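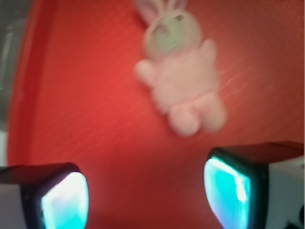
PRESS RELEASE

For immediate release

Wirnar opens its robot workshop to the public in June

Wirnar, the automation firm based at the Kamolrat works, will open its doors to the public for an afternoon in June. Visitors will be able to watch robot arms at work, speak to the engineers who program them and try guiding an arm by hand.

The open day runs from 2pm to 6pm. Entry is free, but places on the workshop floor must be booked, and each tour takes up to 16 people. Tours last 20 minutes and start from the main reception.

The main demonstration will be of Nurnow, the firm's system for picking up soft and uneven objects. Rigid parts such as metal brackets keep their shape when they are gripped. Soft goods do not, and a robot has to judge where to take hold and how hard to close. At the open day Nurnow will handle plush toys, including a small pink bunny, along with folded cloths and bags of dried beans. Staff will explain how the arm is taught a new object and what happens when a grip fails.

Visitors may bring a small soft toy of their own for the arm to try. Toys should be clean and have no loose buttons or beads. Wirnar cannot promise that every toy will be picked up at the first attempt – some shapes are still difficult, and long floppy limbs are among the hardest.

A second area will show Grekidon, the training bench used by the firm's apprentices. Visitors can take hold of a slow-moving arm, lead it through a simple path and watch it repeat the movement. No experience is needed. Children are welcome at both areas but must stay with an adult, and the hand-guiding session is open to those aged 16 and over.

Wirnar is also inviting local schools and colleges to a separate morning session on the same date. Apprentices will talk about their training and the jobs it can lead to, and teachers can ask for a copy of the exercises used on the bench.

The workshop is on the ground floor and has step-free access from the car park. Flat, closed shoes must be worn on the workshop floor. Tea and coffee will be served in the canteen throughout the afternoon.

Tours can be booked through the Wirnar website or at the Kamolrat reception desk. Press wishing to film or take photographs should contact the Wirnar press office beforehand.

Ends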